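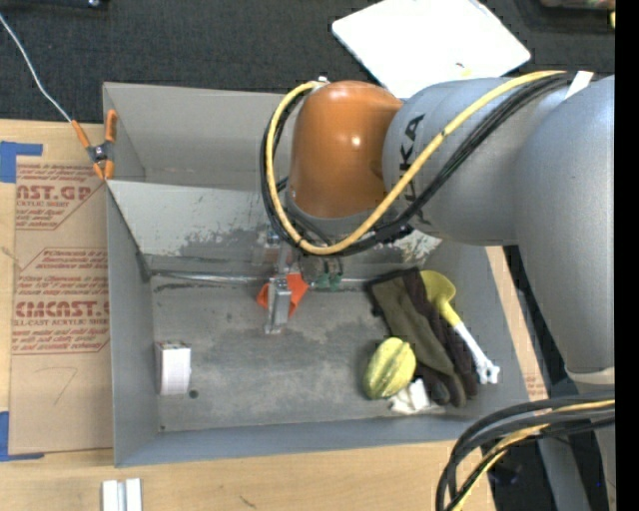
Vol. 8, p. 70

Visit report: bin picking software at Asesance
17 May 2021

The cell shown to visitors at Asesance uses a KUKA arm over an open metal bin. The host was Aleksandra Kozłowski, who maintains the planning code. Most of the visit was spent on the software stack, called Namadex.

Perception runs first. A segmentation model proposes object masks, and a second stage scores grasp points on each mask. The bin holds deliberately mixed contents: gloves or folded fabric, a ridged squash, a small white box and a crumpled white item. Kozłowski said soft items are the harder case, as the mask boundary says little about where the material will fold.

Grasp candidates are capped at 500 per cycle. Each is checked against a collision model of the bin walls and the sloped panel. The narrow gripper can work close to a wall, but the cables along the arm limit wrist rotation, and the planner carries this as a joint constraint. Before February the constraint was applied after path search, and many plans were thrown away late.

The planner has a time budget of 500 ms. If no path is found, the next candidate is tried and the failure is logged with its cause. Logs are replayed in a viewer licensed from Zistance. I asked whether the viewer could show rejected masks next to rejected paths. It cannot at present; the two are stored under separate clocks, and a merge tool is planned for the next release.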